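Ticket 2469
Product: Plusach label printer, stockroom 2
Opened by: Kyu-ri Heo
Assigned to: Essam Younis
Status: Resolved

Problem
Shelf labels come out with the bottom line of the barcode block missing. Started after the August driver update. Test page from the printer's own menu is fine. Labels sent from the Farard inventory client are wrong on every roll.

Heo, 10:15
Restarted the print spooler and the client. No change. Tried a new roll, same result. The labels affected are for the footwear shelves.
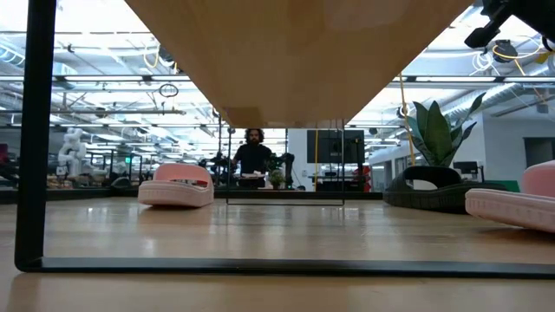 Attachment 1: footwear shelf, pink slide sandal on the table underneath.

Younis, 11:40
Driver update reset the media length to the default. The client template expects 106 mm. Set the length back to 106 under Printing Preferences, Advanced, and cleared the queue.

Heo, 13:05
Printed one batch. Barcode block complete, scans on the handheld.

Younis, 13:20
Template locked to the saved profile. Closing.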